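Tea table (office)

A tea table, also break table or cup table, is a small low-traffic table kept in or beside a workroom for hot drinks. It is separate from the desks. Usually holds cups, something to keep tea or sugar in, and one decoration, most often flowers. Found in small offices, workshops, reading rooms and studios where there is no proper kitchen.

Name and use

The word "tea table" is older than the office sort and first meant a piece of parlour furniture, often round, often with a tilting top. The office version borrowed the name and not much else. In some workplaces it is just "the side table". Coffee is drunk at it as often as tea, in many places more.

Main use is a short sit or stand away from the screen. Second use – keeping drinks off the desks, where a spill does more harm. Some offices have a rule about it, most have a habit.

The table

Tops are mostly pale: light wood, or white. Rounded corners are common on newer tables and are easier on hips and coat pockets in a narrow room. Older tables with square corners often show knocks at the edges. Placed against a wall or in a corner as a rule, with one or two sides left open for chairs. Office chairs get pulled over from the desks and do not always go back.

A dark floor under a pale table shows crumbs badly. A glossy one shows them worse, and drips too.

Firms that supply small offices treat the table as an extra to the desk order. Etarent sold one in 2 heights, sitting and standing, with the same top on both. Jaltgate sold only the sitting height and a matching box, see below.

Setting

There is no fixed layout. A common one for two people is a pair of cups, a pot of flowers somewhere near the middle and a box pushed to the side by the wall. For more people the cups tend to move to a tray or a shelf, and the table top is kept for whoever is sitting there.
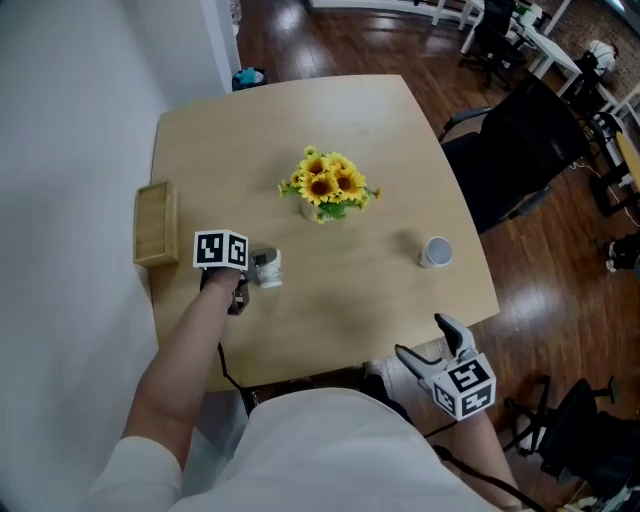 Cups are small more often than not. White is the usual colour for shared ones, plain or with a faint print, as odd replacements match well enough. Grey insides hide tea stains for longer then white ones do. Personal mugs are a seperate matter and mostly live on the owner's desk.

Boxes. Wooden, tin or card, rectangular, long side to the wall. Used for teabags, sugar sticks, spoons, sometimes napkins. The Jaltgate box had 4 compartments and no lid. Lidded ones keep tea fresher but the lid ends up on the table, taking the space of a cup.

A small bin goes on the floor within reach. Teabags are the main thing in it, so a liner is normal, and it is emptied daily in warm months.

Flowers

Fresh flowers are less usual than artificial ones. Reasons given are water, pollen, and holidays. Sunflowers, roses and daisies are the standard artificial kinds, sold ready arranged in a pot with leaves round them. Sunflowers are popular for the colour – yellow reads well from across a room with white desks – and the heads are big, so a few will fill a pot.

Pots are white or terracotta. Light ones tip over if the bouquet is tall. Semwal pots came with a weighted base for this reason; others are helped along with gravel or a stone in the bottom.

Care: dust with a soft dry brush every fortnight or so, leaves first. Cloth petals should not be soaked, the dye can run. Plastic ones can be rinsed under a cool tap and left upside down. Keep out of strong sun if possible, as yellow goes to cream near a south window and dark centres turn brownish grey.

Cleaning the table

Wipe with a damp cloth, then a dry one. Oiled wood needs more care than sealed wood, and rings from hot cups should be dealt with the same day. On sealed tops a ring is usually only tea and comes off. On oiled tops a white ring is moisture in the finish – warm iron over a cloth is the old remedy, done at your own risk. Coasters prevent all this and are widely ignored.

Move the box when wiping. The strip between box and wall collects sugar.

Related furniture

The tea trolley has wheels and goes to the drinker. The Faduter stand, a narrow two-shelf unit for corridors, holds cups on the upper shelf and a kettle below, and has no room to sit. A kitchenette has a sink, which a tea table does not.

See also: Coaster; Coffee table; Tea caddy; Artificial flower; Breakout area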